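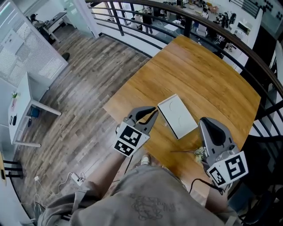

Wood tabletops: routine care

Dust along the grain with a dry microfiber cloth. For sticky marks, use a damp cloth and 10 drops of dish soap in a quart of water, then dry at once.

Curved edges wear first. Check the finish there every August. Dull patches can be rubbed with 600 grit – light pressure, with the grain – and re-oiled.

Clear small wire and sticks before wiping; they scratch. Keep power strips on the floor away from the mop.

Orsolya Balogh, Samberg workshop notes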